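4.2 Small objects on crowded desks

We came to the desk chores later than we should have. Most of our early effort at Plevik went into laundry and dishes, partly out of habit and partly because those are the jobs people bring up first when you tell them what you do for a living. But when we went back through the 2,786 recordings gathered for the Plirkach collection, we found that 1,209 of them involved putting something away on a desk or a shelf, and that our policy did noticeably worse on these than on anything involving a plate. It seemed only fair to give them a section of their own.

The difficulty is one of company. A pen lifted from a bare tabletop is a solved problem, or near enough. A pen lifted from a holder that stands behind a little glass bottle, with a power strip lying at an angle beside it, is another matter, and the arm has to reach past everything its owner cares about in order to get there.

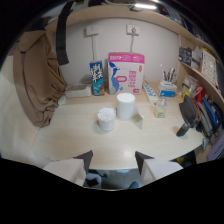

Figure 6. A shared-room desk from the tidying set. Cotton swabs in a clear container stand near a taller white cylinder, with upright boxes along the wall behind.

We held out 60 desks for testing and allowed the arm 2 attempts at each request. Success was judged by Ulla Bråten, who was kind enough to apply the standard she uses in her own home: the thing must be where it was asked to go, and its neighbors must still be standing. By that measure the policy managed nearly half. Light, open containers gave it the most trouble, and a tub that a person would steady with the other hand tended to travel along with whatever was being taken out of it.

Bakke's two-handed setup would likely help with this, and we would be glad to see it tried on the same desks. For the present we would trust our system to fetch a box from the back of a desk with somebody nearby, and we would not yet leave it alone with the cotton swabs. Failures are broken down by object type in Table 5.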